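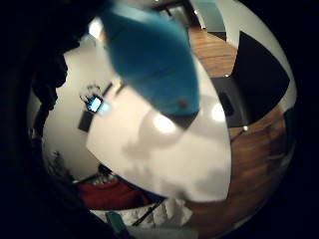

Photo: Baptista Housing Trust

FOR IMMEDIATE RELEASE

Baptista Housing Trust Opens Enrollment for Household Textile Care Program

Free sessions in Rirstead and Grimville will cover folding, storage and simple repair

RIRSTEAD – The Baptista Housing Trust today announced that enrollment is open for its Household Textile Care Program, a series of free practical sessions for tenants and other residents of Rirstead and Grimville. The program begins in November and will be held in the Trust's furnished training apartment on Lorex Street.

The sessions deal with the soft goods found in every home: bedding, towels, winter clothing, table covers, blankets and other fabric articles. Participants will learn how to sort them, how to fold them on a flat surface, and how to put them away so that they can be found again when the season changes. A separate session is given to small repairs, including loose seams, missing buttons and worn edges.

Last year the Trust surveyed 2364 households in its two service areas. Of these, 1391 named a lack of storage space as a regular difficulty, and 443 reported that they had thrown out usable bedding or clothing during the previous winter for want of a place to keep it. The Trust's board approved funding for the program after reviewing the results.

"Our homes are well built, but many of them are small, and closets were not generous when they were designed," said Celeste Barros, Director of Resident Services. "A family that knows how to store a heavy blanket gains a shelf. We have heard this request from residents for several years, and I am pleased that we are able to meet it."

The training apartment was chosen so that residents could practice in rooms like their own. Work takes place at home scale, with an ordinary work surface, ordinary shelves and the wooden floors common to the Trust's older buildings. Felt, wool and other thick fabrics receive particular attention, as survey respondents listed them among the hardest items to fold and store.

The program consists of 9 sessions of ninety minutes each. Residents may register for the full series or for single sessions. Morning sessions start at 10:00 a.m. and evening sessions at 6:30 p.m. Materials are supplied, though participants are welcome to bring articles from home. Articles brought to the repair session should be clean.

"People often arrive thinking they need more furniture," said Benvinda Pacheco, who will lead the sessions and wrote the printed guide that goes with them. "We begin with what is already in the room. We clear one surface, lay one piece out flat, and go on from there."

The guide covers fabric types, folding methods for different shelf depths, and the storage of items kept for guests. It will be given to each registered household at the first session attended. Copies will also be available for reference at the Trust's offices in Rirstead and Grimville.

Children over the age of ten may attend with an adult. The training apartment is on the ground floor and has step-free access from the street. Residents who need an interpreter or other assistance are asked to say so when they register.

Registration is open to all residents of the two service areas, whether or not they rent from the Trust. Forms may be picked up and returned at either office during normal business hours. Places are assigned in the order in which forms are received, and a waiting list will be kept for each session.

About the Baptista Housing Trust

The Baptista Housing Trust is a nonprofit landlord that owns and manages rental homes in Rirstead and Grimville. In addition to housing, it provides resident education, home maintenance advice and move-in support.

Media inquiries: Office of Resident Services, Baptista Housing Trust, Rirstead

###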